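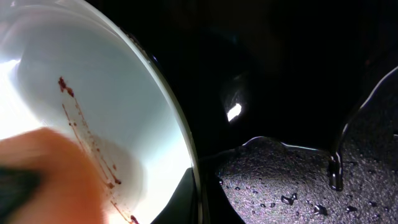
Según un lector de la entrada anterior, la báscula Kester pierde el cero en cuanto se deja un recipiente pesado encima más de unos minutos, y pregunta si conviene pagar la diferencia hasta la Nedari. Tras un mes de uso, mi unidad confirma la primera parte solo a medias.

La deriva existe. Con la pesa patrón de 100 g y el plato sin carga previa, la lectura fue correcta en todas las series de octubre. Con un bol de cerámica tarado y 18 minutos de espera, el error llegó a 5 g, siempre por defecto. Al retirar la carga y volver a tarar, desaparece. Para amasar o montar una salsa por adición sucesiva es molesto; para pesar harina de una vez, irrelevante.

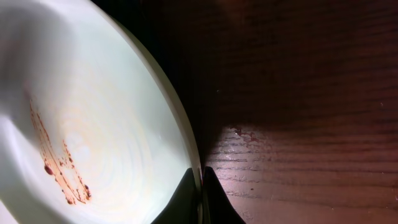 El apagado automático es peor. No se puede desactivar y borra la tara, de modo que hay que anotar el peso del recipiente vacío antes de empezar. La Mutitz que usaba antes conservaba el valor en memoria.

La resolución es de 1 g en todo el rango. Por debajo de 5 g (levadura seca, sal) no la recomiendo: las adiciones lentas no se registran, porque el filtro las interpreta como ruido. Un golpe leve en el plato fuerza la actualización.

Plato de vidrio, fácil de limpiar. Pantalla legible, aunque un bol ancho la tapa en parte. Pilas AAA incluidas.

Queda pendiente compararla con la Carroll, que tiene la pantalla separada del plato.

Actualizado: 2023-11-05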